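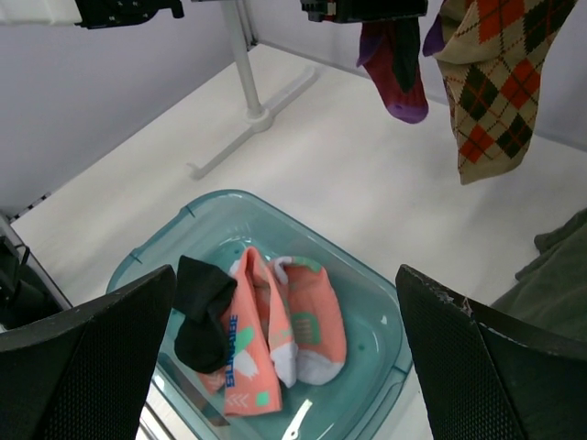 Re the away kit for Zatholm: I have read Ignacio's note and agree with most of it, with a couple of changes below. The club shirts and shorts can stay in the bag with me as before, but socks are going back to the players. Two pink ones and a black one in a teal plastic basin is no way to start a match day, and the referee at Merkside has already warned us that everybody on the pitch must be in the same colour. Black is the team colour for away games this season. Please bring your own pair and keep a spare in your bag.

On 13/09/2019 Ignacio Paredes wrote:

> Hello all,
>
> Three things for the Zatholm game.
>
> Kick-off has been moved to 2 pm because the under-twelves have the pitch before us. I would like everyone changed and outside 55 minutes before that.
>
> I want to keep the back four that finished the Merkside match. Makowska goes in at left back and Trellano moves up to the wing. If Trellano's ankle is still sore we will look at it again after training.
>
> Could somebody else take on the kit? I can't do it and the team sheet as well.
>
> Ignacio

I'll do the kit until the winter break. After that it needs to be someone who lives nearer the ground.

On the kick-off, 2 pm is fine, but the league secretary wants the team sheet handed in before the warm-up this time. Last season we were fined for a late one and I'd like to avoid a second. Ignacio, if you send me the names the night before I can print it at work.

I'm less sure about Makowska at left back. She has played there once, in the April friendly, and we gave away a lot of space behind her when she went forward. I would leave her in midfield and ask Trellano to stay where she is for one more game, ankle permitting. It's your decision and I won't bring it up again on the day.

Travel: we have two cars so far, mine and the Paredes one, which gives us 9 seats including drivers. That is not enough. If you can drive, reply to the list and not just to me, so that people can see who has room. We meet at the car park behind the ground, and the postcode for Zatholm takes you to the wrong side of the railway. Go past the station and turn left at the garage.

Match fees are still owing from the last two games. You can pay me in cash or by transfer, with your surname as the reference.

Nuno Loureiro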